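Household Pages > Clothes and Laundry > Storage > Clothes hanger

Clothes hanger

A clothes hanger (coat hanger if you grew up where I did, or just "hanger") is a shaped bar with a hook on top, made to hold a garment roughly the way a pair of shoulders would. I've kept this entry going for the Flistska household pages for a good while now, and it has grown well past what anyone needs to know about a hook on a stick, but people keep writing in with questions and I keep adding bits.

Parts and names

The hook is the part that goes over the rail. Most are bent wire, and the better ones turn in their socket so you can face a shirt either way. Below it comes the neck, a short stretch where the hook meets the body. The arms slope down on both sides and end in what I call the tips, though I've seen "shoulders" and "ends" used as well. Some hangers have a straight bar across the bottom for trousers. Some have notches cut near the tips for straps, and if you own anything with thin straps you'll know why I'm so fond of notches!

Kinds of hanger

Wire hangers are the thin ones that come home from the dry cleaner and then breed in the cupboard. They take up next to no room, which is their one great virtue, and they'll do perfectly well for a light shirt. Leave a heavy jumper on one for a winter and you get two little horns at the shoulders.

Wooden hangers are thicker and kinder to the cloth. The rounded sort spreads the weight over more of the shoulder, and a proper coat hanger is wider again at the tips. They do eat up rail space, mind you. I once swapped every hanger in my own wardrobe for wooden ones and then found I couldn't get a hand between the coats.

Plastic hangers sit between the two. They come in every colour, they don't mark damp clothes, and they snap in cold sheds. Mine have, anyway.

Padded hangers are for knitwear and anything delicate, and clip hangers are for skirts and trousers. Velvety ones stop silky tops sliding off, but they grip so hard that a tight neckline gets dragged about when you take the thing down, so go gently.

Where hangers hang

Fitted wardrobes usually have one rail running side to side. Shallow ones may have a short pull-out rail running front to back, and these are a nuisance (everything you want is at the back).

A free-standing clothes rack is the other usual answer. It's a bar on legs, sometimes with wheels, often with a diagonal brace at the corners so that it doesn't sway when it's full. Racks are lovely in a spare room or at the foot of a bed, where you can lay clothes out flat on the sheet and hang them one by one without walking anywhere. I have a Nalton rack myself and the only thing I'd change is the feet, which catch my toes. My sister swears by her Kareo, which folds, although I've noticed she never folds it.

Rail height matters more than people think. Long coats and dresses need a good clear drop, while shirts need far less, and a rail hung for coats wastes half the cupboard if you mostly own shirts. If yours is full of shirts, put a second rail underneath.

How to put a top on a hanger

Readers ask about this more than anything else, so here is how I do it.

Lay the garment on the bed with the front facing up and smooth it out. Open any zip or the top two or three buttons. For a pullover or a long-sleeved top with a close round neck, feed the hanger in from the bottom hem and bring the hook up through the collar. Pushing it down through the neck is quicker, and everybody does it (me too, when I'm in a rush), but it stretches the ribbing and after enough goes the collar stays baggy.

Once the hook is through, settle one shoulder seam over its arm and then the other. The seam wants to lie along the top of the hanger or just behind it. Tug the sleeves so they fall straight. Then lift the whole thing by the hook and look at it: if one side droops, the hanger has slid across inside, and it's a matter of holding the hook still and easing the cloth along by the shoulder until the neckline sits level.

Slippery sports tops are the worst for this. The fabric skates about, the sleeves are heavy for their size, and the neck rides over to one side the second you let go - a rubber band wound round each tip will cure it. Straps should go over the tips or into the notches before you lift, or they'll wander off down the bed and take the rest with them.
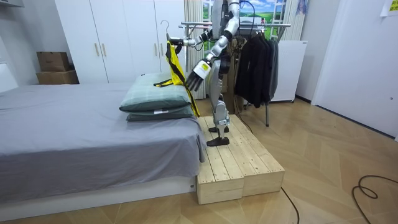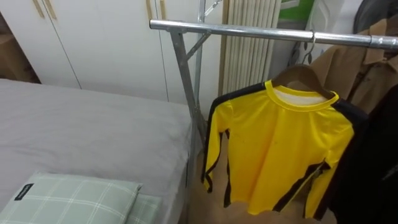
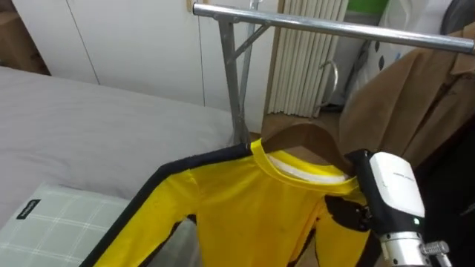 Yellow and black clothing on hangers, beside a bed.

Spacing and numbers

I'm often asked how many hangers a household ought to own, and I can't give a sensible answer. A reader who signs as Từ wrote to say there were 614 in the house after a clear-out of three generations' wardrobes, and that almost 200 of those were wire. I have 100, bought in one go, and I run out every spring when the winter things come out of use but haven't been put away.

For spacing, leave enough gap to slide your flat hand between one garment and the next. Any tighter and the clothes crease each other, which rather spoils the point of hanging them. A gap of 2 cm is plenty for shirts. Coats need more.

Facing the hooks all the same way makes the rail easier to use, as you can lift off a whole armful at once. There's also the trick of turning every hook backwards at the start of January and turning each one round the right way after you've worn the thing on it. Come the end of the year, whatever is still backwards can go to the charity shop. I've tried it twice and kept everything both times.

What not to hang

Heavy knits, beaded things and anything cut on the bias are better folded. Wet wool should be dried flat on a towel. T-shirts can go either way, and I fold mine.

See also: Clothes rack; Wardrobe; Airing cupboard; Folding knitwear

Entry last revised January 13, 2020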